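**Renting a stall at the Wiltov night market: worth it?**

**mitali_g** · February 10, 2019
Thinking of a stall in March. The fee is $129 a night, plus $5 for power, which I assume is the good power. Table and cloth are my own problem.

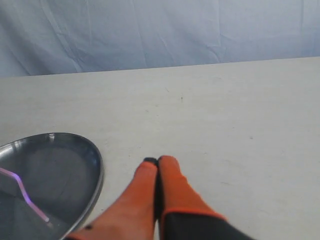 *Pale table, blue-grey cloth. Ironing pending.*

**Iraklis E.**
Did it last year, sold marmalade. Cleared $69 over the whole weekend and ate most of that in dumplings. Do it for the company or don't do it.

**leonora_b**
Disagree. Marmalade is a hard sell at nine at night. Candles and anything for the kids go well. My neighbour there had a queue for 2 hours.

**mitali_g**
Kids it is, then. Does the layout matter much, or do people just drift toward the food?
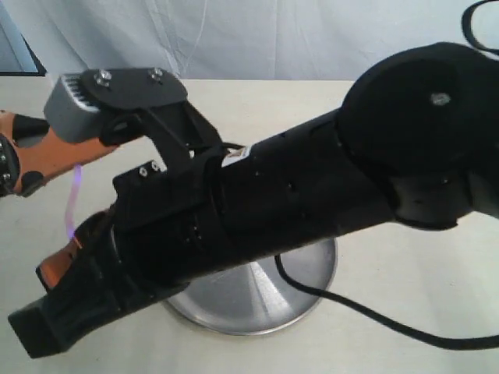

**Evanthia X.**
They drift toward the food. Ask for a spot on the Ververidis Street side, near the satay, and accept that your stock will smell of peanuts.

**Iraklis E.**
I was on that side. The peanuts did not help the marmalade.

**leonora_b**
Nothing was going to help the marmalade, mate. Mitali, what colour were you thinking for the sign? Everyone does white.

**mitali_g**
Leaning purple. Mum says it'll look like a dentist's.

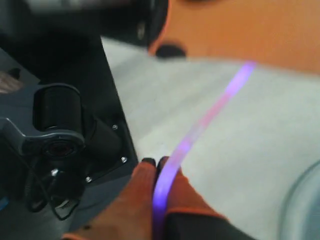 *Violet-blue at one end, pinkish lavender in the middle.*

**Evanthia X.**
Your mum has a more exciting dentist than I do. Book by the end of the month, the satay side fills up first.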